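Gemivent Automation Program
Progress report to the MacLeish Fund, fourth quarter

Open day

The main item this quarter was the open day at the Kondgate shop. We had 184 visitors through the door against a target of 150. Most came from local manufacturers, and two high school groups came in the morning. The two-arm cell ran in short sessions with a break between them for questions. Staff from Stoltard attended the afternoon session and asked for a follow-up visit in March.

Visitors mostly wanted to know about setup time and what happens when a part is out of place. We did not have a good handout on either subject and are writing one now.

Spending

Open day costs came to $1,459, including printing, chairs and lunch for the school groups. That leaves $361 in the outreach line, which we ask to carry forward.

Problems

Sound was poor at the back of the room. The second session started late and we dropped one of the bowl tasks to get back on schedule.
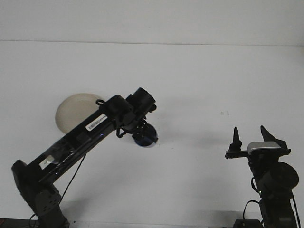

By Fredy Sotelo, Program Lead | Sat 28 December

The demonstration cell has two black arms over a white work surface, with a beige bowl as one of the items. We plan to keep this layout for the Stoltard visit. Remaining work before then is the handout, a small speaker, and five practice runs with the full task list.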